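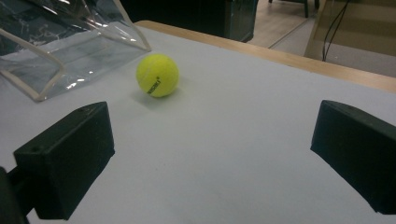 1/ I read the Hollville district's proposed bell schedule so you don't have to. Then I read it again, because page 2 disagrees with page 1. A thread.

2/ The short version: starting next fall, the high school would begin later, the elementary schools would begin earlier, and the middle school would begin at a time described as "TBD (see Appendix)." The appendix is a bus map.

3/ I'm in favor of teenagers sleeping. I have one at home and have seen what 6 a.m. does to him. He put orange juice on cereal in December and ate the whole bowl out of spite.

4/ But the buses. The district runs its routes in tiers, so the same bus does the high school, goes back out, and does the little kids. If you flip the order, the little kids go first. In winter that means kindergartners at the stop in the dark.

5/ The slide on this said "students may experience reduced ambient light." I have also experienced reduced ambient light. I call it night.

6/ The routes were redrawn with software called Dalulell, which the district bought last year and is very proud of. Dalulell believes you can turn left out of Wakau Road at 7:40 in the morning. Dalulell has never met Wakau Road.

7/ It also moved our stop to the far side of the creek. There's a footbridge. The footbridge has been closed since spring. I mentioned this in the online survey, in the box marked "Other," where I assume it's very happy.

8/ About that survey. It had 2 questions:
– Do you support student wellness?
– Would you like to receive district updates by text?
I said yes to the first one and am now counted as supporting the schedule. I said no to the second one and got a text thanking me.

9/ The results went up this week. 900 responses, "broad support for wellness." I'd love to meet the household that came out against it.

10/ To be fair to the board, they held a listening session. It was at 4 p.m., when most of the people they wanted to listen to were at work. I went. The chairs were the small ones from the first-grade rooms, so we all addressed the superintendent's office from knee height.

11/ Best question of the afternoon came from a dad in the back: if elementary gets out at 2:05, who has the kids until 5:30? Answer: the after-school program at Leiva Elementary will "scale to meet need."

12/ The after-school program at Leiva has 100 spots and a waiting list. My neighbor put her daughter on it when the kid was in preschool. The kid now reads chapter books and is still on it.

13/ No money for more spots in the draft budget, by the way. I looked. There is a line for new signs with the new bell times on them. Somebody is confident.

14/ Sports is its own mess. Later dismissal means away games start later or the players miss last period. The draft says coaches will "explore flexibility." Our tennis courts have no lights, so I expect the flexibility to end at sundown.

15/ What I'd like, for whoever at the district office reads these (hello, I know one of you does, you liked my post about the parking lot):

16/ Publish the middle school time. It's a whole school. They'd probably like to know when to come in.

17/ Have an actual person ride the proposed routes one morning before the vote. Bring coffee. Try the left out of Wakau Road and report back, if you make it.

18/ Put the after-school spots in the same vote as the bell times. Passing one and promising the other is how we got the middle school gym, which is a very nice floor plan.

19/ And hold a second session in the evening, with the big chairs.

20/ The comment form is open until the end of the month. It's on the district site under Families, then Resources, then Archive. Yes, Archive. Scroll past the lunch menus.

21/ Several people asking: no, the schedule doesn't touch early-release days. Those will continue to arrive without warning, like weather.

22/ Correction to post 11: dismissal would be 2:10 for elementary. 2:05 was page 1. Page 2 says 2:10, and I called the office, and they're going with page 2 for now.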